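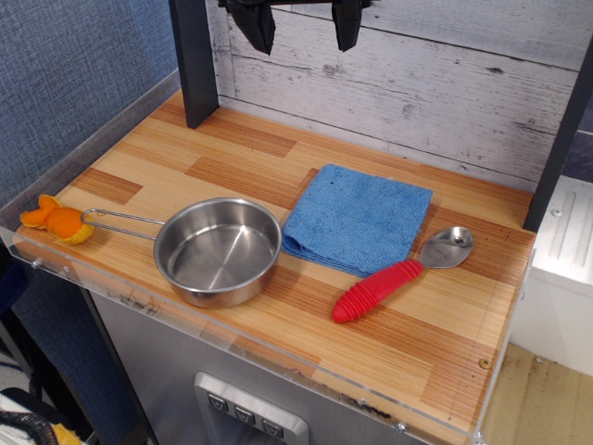 Page last modified: June, 4:20 pm

Play kitchen, counter resurfacing and small-parts check

Notes so I don't lose them again. Counter has the new wood-grain top on and the plank backsplash is in behind it. Pale/orange strips came out more contrasty than the sample chip. I like it. Other opinion at the bench was "busy". Noted, not changing it.

Cleaning first. Blue microfiber, folded, damp not wet, with the Gemik soap at the weak mix. Went along the grain, then across. Dark strips show streaks worse than the pale ones, check them from low down with the lamp on. Old top used to grab lint at the seams, watch for that. Did the backsplash dry only. The knots and worn patches are print, do NOT scrub them thinking it's dirt (I did, for a good minute).

Towel lives folded in a square on the counter next to the pan. Keep it there, if it goes in the drawer it never comes back out.

Saucepan: small stainless, straight sides, looped wire handle. It's the one from the Ferraro set. Went round the rolled rim with a fingertip, no burrs. Wire handle is thin and I'd still like to see the attachment after more use. Checked the flat bottom on the counter, no rock. Polished inside w/ dry cloth, fine scratches stay, leave them.

Orange thing: stays in the kit for now. Wash cold if it gets grubby, air dry, not on the radiator.

Finish on the top is Vumell satin, 2000 grit between coats, 4 coats. Last coat had a dust nib near the back, knocked it down by hand. Let it sit overnight before anything metal went on it. Next time longer.

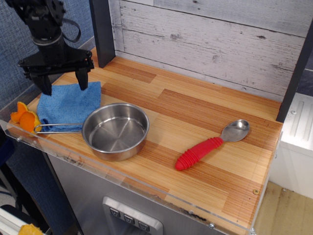 Workshop notebook, p. 1108

Spoon added to the layout. Red grip with the ribs, metal bowl. Put it down right of the pot, on the diagonal, grip to the front left. Reads well against the wood and it's the only red on the counter so it doesn't get lost. Ribs hold crumbs and soap, old toothbrush gets in there. Rinse well.

Clear guard along the front edge. Screws snug only, hand driver, no power driver, acrylic crazes if you lean on it. Wipe it with a clean part of the cloth, whatever was on the counter goes straight onto the guard otherwise and you see every smear. No glass cleaner!! Bulo wipes are ok on it, tried a corner first and gave it 20 minutes, no haze.

Pot handle lies over the front edge of the cloth in this layout. Fine for looks. If somebody pulls the cloth the pot will come too, so lift pot, then cloth.

Spots to look at again:
- back corners by the dark posts, dust collects there
- underneath of the guard where it meets the wood
- pot rim for tarnish or rub marks
- cloth edges, starting to go fuzzy on the last one, replace when it sheds

To do: order more Vumell, can is nearly out. Label the soap bottle, it looks exactly like teh water one. Find the second Ferraro lid, it was in the parts bin and now isn't. Ask whether we keep the backsplash at this height or drop it a little before the next top goes on.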